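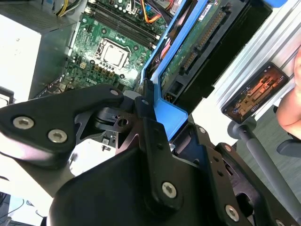 Somebody wrote in after the last edition to say that the whole of Section 5 could be replaced by the words "copy your stuff twice," and would we please consider it. We considered it. The same message went on to ask how to get back a folder of tax papers that had been copied twice, both times after it was emptied. The section stays.

Home > Guides > Mutasard Backup > Getting Started

SECTION 5: YOUR FIRST BACKUP PLAN

By now Mutasard is installed on your main computer and your Jarovum box is plugged in and showing up on the home network. If it isn't showing up, go back to Section 4 and stay there until it does. Nothing below will work, and Mutasard will tell you so in a tone you won't enjoy.

5.1 Decide what you are keeping

Do this part on paper. The program has a perfectly good screen for it, but people who start on the screen tend to tick the top box and go make lunch.

1. Write down everything you would be upset to lose. Photos, letters, school papers, the novel.

2. Write down everything you would be annoyed to lose. Recipes, bookmarks, saved games.

3. Cross out anything you could download again by tonight.

4. Next to each remaining line, write where it lives. "On the computer" is not a place. Open the folder and copy the name off the top of the window.

5. Look through Downloads and the desktop. You will find at least one thing from step 1 in there, with a name like final_final_use_this. Move it somewhere decent.

Note: Mail is a special case. If you read it in a browser, your messages are stored with your mail company and Mutasard can't see them. If you use a mail program, turn on "Include mail folders" under Sources > Other. It is off by default, for reasons lost to history. 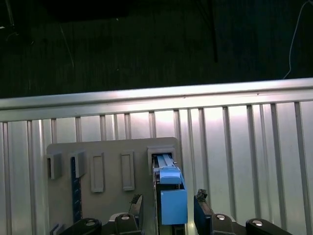 Do I need to back up the programs themselves?
Leave them out. Keep your license keys and settings files, and install the programs again from their own websites when the time comes. A copied program folder will rarely start on a new computer.

5.2 Create the plan

1. Open Mutasard and choose Plans > New.

2. Give the plan a name. "Family files" is good. "Test" is bad, and you will still be using it in three years.

3. Under Sources, add each folder from your paper list.

4. Under Destination, choose your Jarovum box. Do not choose another folder on the same computer. Mutasard allows it, in the way that a stepladder allows you to stand on the top step.

5. Under Versions, set the number of older copies to keep. The factory setting is 5. If you write, draw, or do anything where Tuesday's idea might be better than today's, raise it to 15.

6. Choose a password for the plan and write it down. Put the paper somewhere that is neither inside the computer nor taped to the box.

7. Press Save. Nothing will happen yet. That's normal.

CAUTION: There is no way to recover a lost plan password. Zinwood support can't do it, and asking to speak to someone higher up only gets you a more senior person who can't do it.

5.3 Set the schedule

The schedule screen has 11 options. You want one of them, "Every night." The rest were added at the request of customers with unusual lives.

1. Choose Every night and pick a time when the computer is on and you are not. 2:15 a.m. suits most homes.

2. Tick "Wake computer if asleep." Laptops also need to be on the charger, lid open or shut.

3. Tick "Catch up if missed." This covers vacations and power cuts.

4. Leave "Notify on success" off. A message every morning saying all is well gets ignored by the second week, and so does the one that says otherwise.

5. Turn "Notify on failure" on and use an address you read.

Note: The clock inside the box changes with daylight saving time in March and so does the one in your computer, though they may not agree for a night. One skipped backup at that time of year is nothing to write to us about. People do. 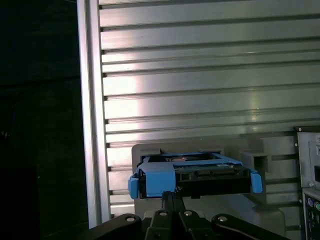
Fig. 5-3. Hard drive in a blue caddy, at the drive bay.

5.4 Run it once by hand

1. Choose Plans, click your plan, and press Run Now.

2. Wait. The first run copies everything, so it can take most of a day. Later runs copy only what has changed and are usually over in minutes.

3. Ignore the time remaining. We have worked on that number for years. It will say 59 minutes for an entire afternoon.

4. When the run ends, open the report and read the last line. "Completed" is fine. "Completed with skips" means some files were open at the time. Close your programs and press Run Now again.

5. If the last line says "Stopped: destination full," your paper list was longer than you thought. Turn to Section 7 for adding space, or go back to 5.1 and be stricter about videos of the dog.

CAUTION: Don't unplug the box during the first run to vacuum. Use another outlet.

5.5 Get something back

A backup you have never restored from is a rumor. Do this before you close the guide.

1. Pick a file you know well and don't need this minute.

2. Make a copy of it with "practice" in the name and save it in one of your plan's folders.

3. Run the plan.

4. Delete the practice file. Empty the trash too, for courage.

5. Choose Restore, find the file, and press Bring Back.

6. Open it and look inside. A file with the right name and nothing in it does not count.

Repeat on some Saturday every few months, with a different folder. Put it on the calendar next to the smoke alarm.

5.6 Keep a copy somewhere else 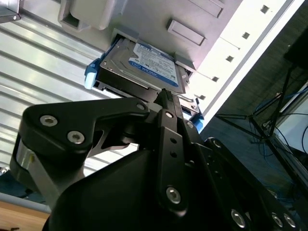

A second copy in the same closet will share the fate of the first, along with the coats. The cheap answer is a spare drive that lives at a relative's house or in a desk at work, swapped for a fresh one now and then. Mutasard calls this a traveling plan, and you set it up just as in 5.2 with the spare as the destination. Mark each spare with a name and the month of its last run. You'll want a bit of tape for this, as the maker has generally used up the good spot: on the WD Blue drive above, the label takes up most of the top, fine print included. Put the tape on the case or sleeve you carry the spare in, and keep it off the drive's connector and any small holes in the body. Then write the same name in the Notes box of the plan, so that when the report asks for "Spare B" you know which relative to call.

If you would sooner pay someone to worry about it, choose Destination > Online and sign in to your Saxena account. The first upload over a home connection is slow enough to measure in weekends. Leave it running, and warn anyone in the house who plays games.

Next: Section 6, Adding a Second Computer

Was this section helpful? 11 comments | Share | Print

Zinwood Customer Guides | Contact support | Back to top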